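Bench notebook, surfaces
5th May

Went over the gray bench top again before anyone signs off on the new cleaner.

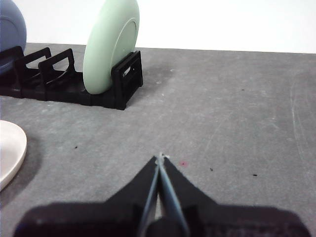
The Horkonen people say their concentrate takes off "all everyday bench soiling" in one pass. I have read that sentence four times and still don't know what it promises. Does a scratch count as soiling? Does a dot of dried ink? If the answer is no, they should say so on the bottle.

What the top looks like at the moment, for whoever picks this up: mottled medium gray, a little texture to it, white wall behind. A few small dark specks spread about, one to the left, the others over on the right half. One reddish-pink dot near the middle. On the right there are pale curved scuffs and some light scratches, the thin streaky kind. I'd call it a tidy surface by our standards, and a poor test for a product that claims this much.

My trouble with the trial as Sverre Hägglund wrote it up: he wants a before and after score by eye, on a mottled finish. Good luck. The pattern hides half of what you are looking for and invents the other half. When I tried scoring the Nandatby top in February I gave it two different numbers in the same morning and hadn't touched it in between. I brought this up then and got told to squint less.

So, changes to the plan.

Leave the specks alone until the trial. No picking at the pink one with a fingernail, I know who does this. I can't tell by looking whether it's ink, marker or a chip in the finish, and if somebody scrapes it off dry we'll never find out what the cleaner would have done.

Scuffs get their own column. A scuff that comes off with a dry cloth was rubbed-on material. One that stays is damage, and no liquid is going to fix damage. The curved ones on the right could be either. I lean toward damage for the thinnest streaks but would not bet lunch on it.

Plain water first. Sverre left this out and I think it's the whole question. Last time we compared a product against doing nothing and everyone was impressed. Same cloth, same 7 strokes, water only, then look, then cleaner.

Mix: Horkonen's sheet gives 300 ml made up to 700 ml, which seems awfully strong for a wipe-down and happens to empty the bottle fast. The Gazi cleaner we have now goes on much thinner. I'd run both at the weaker mix too.

Drying time: sheet says leave it to air dry. Fine, but judge it under the same light each time. Wet patches on this top go dark and swallow the small marks, and you get a lovely result that's gone by the time you've had coffee.

Cost came up again. The Usach quote was 390 for a case and somebody wrote "cheap" next to it. Cheap compared with what? We have no record of how much we go through.

Open: does the texture hold residue? If it does, a second wipe with water goes into the method and the "one pass" claim is dead anyway. Sverre to answer, or to tell me why it doesn't matter. Left side first, please, and keep the scuffed end for last.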